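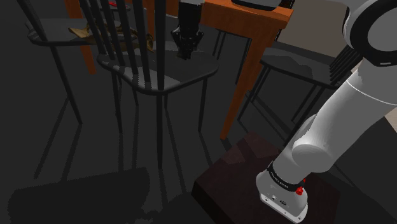
According to Morven Guthrie, the hardest part of running a repair night is getting people to take their things home again. She started the Stismont one in December, in the hall behind the library, with a borrowed sewing machine and two folding tables.

Stismont Local > Community > Interviews

"We had 11 people the first night and I knew most of them," she says. "Now I don't know half the room."

Lamps and toasters make up a good share of the work, but chairs take longest. Glue needs a night under clamps, so a chair stays behind and its owner has to come back for it. Some don't. Guthrie has kept a kitchen chair in her garage since winter. 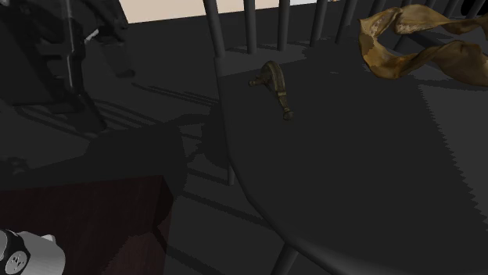

Dark grey chair with a row of slim spindles along the back.

She is wary of quick fixes. "People put a screw through a loose joint and it splits the timber. Then it's a bigger job – and sometimes it's firewood."

The group asks for a gold coin and has raised $1,827 so far. Of that, $250 went on clamps. The rest is sitting in the bank until they settle on a bench.

Would she run it weekly? "No. I've got a job."

The next night is 10th November. Bring the cord if it has one.

Contact us | © Stismont Local | Back to top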